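Search the archive
Search
Advanced search

Re: [stage-list] Touring floor for the Umcombe dates
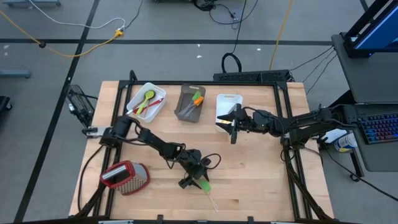 Bins at the back of the table.

April 2024
Posted by: production desk, Nindberg Dance Theater

Dear all,

Thank you for the fast answers. I reply below the quoted part, I hope it is readable.

> We can offer you the Tondell hall for the whole week, but the stage
> there has a slope of 4 percent and our own dance floor is old. Two
> companies complained last season. Can your piece be danced on a slope,
> or must we build a level deck on top? The deck costs us one day of
> work and we lose the first row of seats.

I asked our rehearsal director and the dancers. The first act is fine on a slope, they did it already in Kasten. The second act is the problem. There is a long section of turns in a diagonal, and 21 dancers come downstage together with their backs to the audience. On a slope they all drift to the front, and in Kasten two of them finished almost in the orchestra pit.

So our answer is: please build the deck, if the budget permits it. We will bring our own vinyl, so you do not need to repair yours. We need only the tape, and please not the shiny one — it reflects the side light very badly.

About the seats. If I read your plan correctly, the hall has 700 places and the first row is already half blocked by the conductor. We accept to lose it. Our contract speaks of a fee and not of a share of tickets, so for us nothing changes.

One more question, about the music. The orchestra parts are rented until the end of August only. If you want to move the second week later, as somebody proposed here, I must write to the publisher soon. The extension was 1,689 euros the last time, and I don't know who should pay it. Can your office tell me before we print the season booklet?

The light plan will follow when our designer is back from Umcombe.

With kind regards from Nindberg

Recent in this list:
Pointe shoe storage on tour
Re: Re: Piano tuning in Kasten
Wanted: gray masking, used
Tondell hall, loading door height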